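I've been living with the Miltix rule pack for robot door and grasp tasks since June, and I have opinions! Quick background if you're new to it: Miltix is the add-on from Navunell that sits on top of your simulator and scores every run against a set of good-practice rules. You can write your own rules too, but most people (me included) buy it for the ones that come in the box.

The door rules are the best part, so I'll start there. Before an arm goes anywhere near a handle, Miltix wants a declared approach, a speed cap and a named place for the idle arm to be. That last one sounds fussy and I grumbled about it for a whole Sunday, and now I wouldn't give it up.

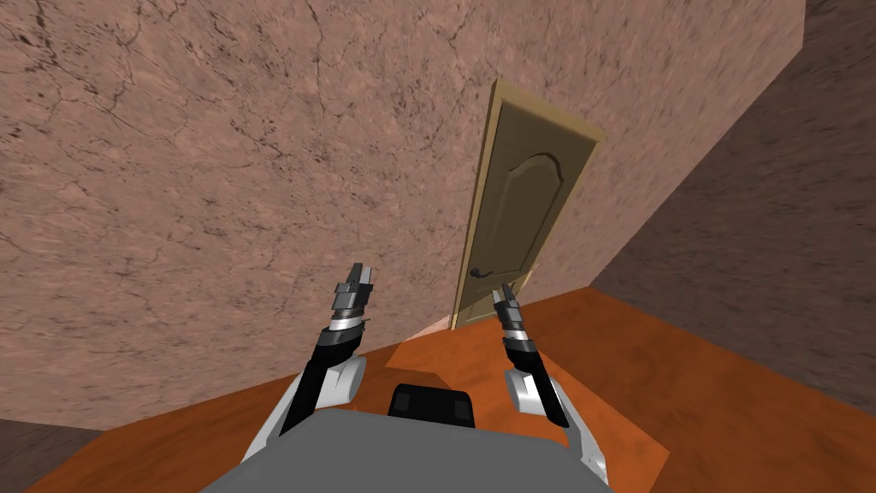 Door closed, left gripper empty, right one near the handle.

The default speed cap is slow. Really slow. I bumped it up by 2 steps, got a pile of warnings, and put it back where it was. You can mute warnings for one run at a time, never for a whole batch, and I think that's the right call even though it drives me nuts at 11 at night.
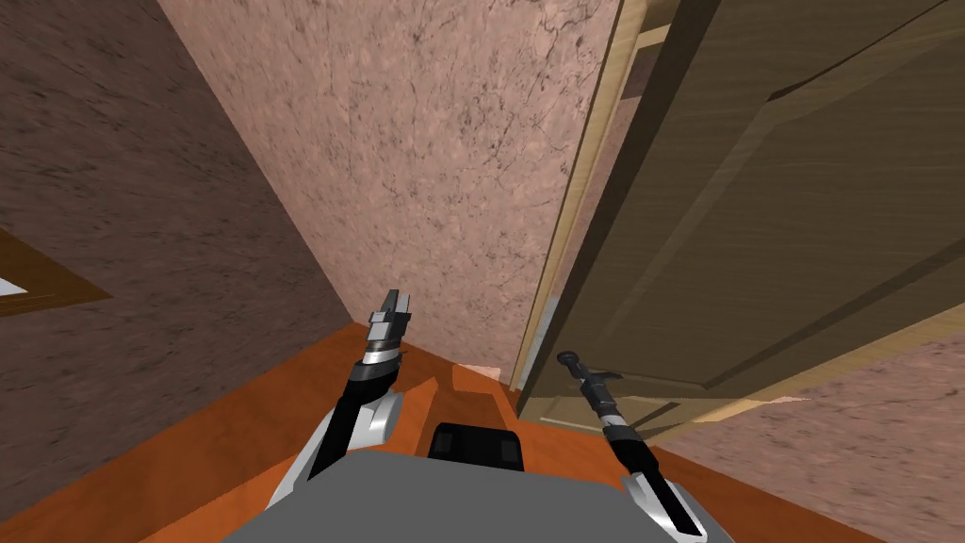
What I like less is how it handles the door once it's open. The swing zone rule treats the whole sweep of the door as off limits to the base, fine, but it keeps doing that after the door has stopped moving. My log had 1372 entries by the end of one batch and a big chunk of them were that same rule repeating itself. The older Solent checker (free, ugly, still works) lets you set a timeout for this. Please steal that idea, Navunell!

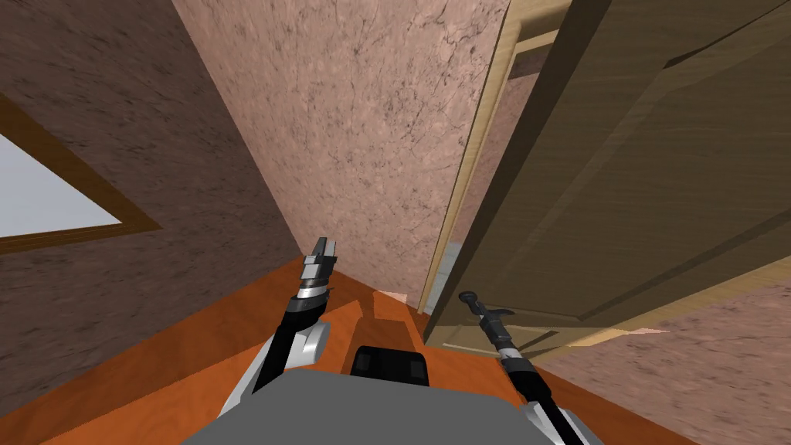 Open door on the right, window over on the left.

The manual is decent, with plain wording and a page for each rule, plus a nice appendix on the Bošković ordering, the house name for checking clearance first and contact second. I'd have liked more pages on small rooms. There are only 4, and they all assume you have space to back the base up.

Then there are the grasp rules, which feel like they came from a different team. You set a grip force limit and a keep-level limit for whatever is between the fingers, and the checker flags you if either one drifts. 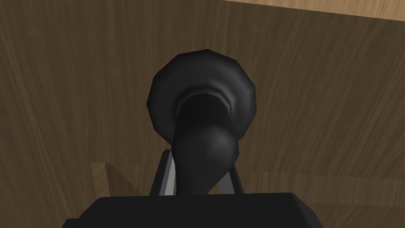
I wish the keep-level limit came with separate presets for open-topped shapes and closed ones, but you can make your own in a minute or so and save it with the project. The grip force side I never had to touch.

Setup took me 2 evenings, mostly spent renaming joints to match what Miltix expects. If your robot has two arms, do the left and right names first and save yourself the error messages. I'd buy it again for the door rules alone, and I'm keeping Solent installed until that swing zone thing gets a timeout.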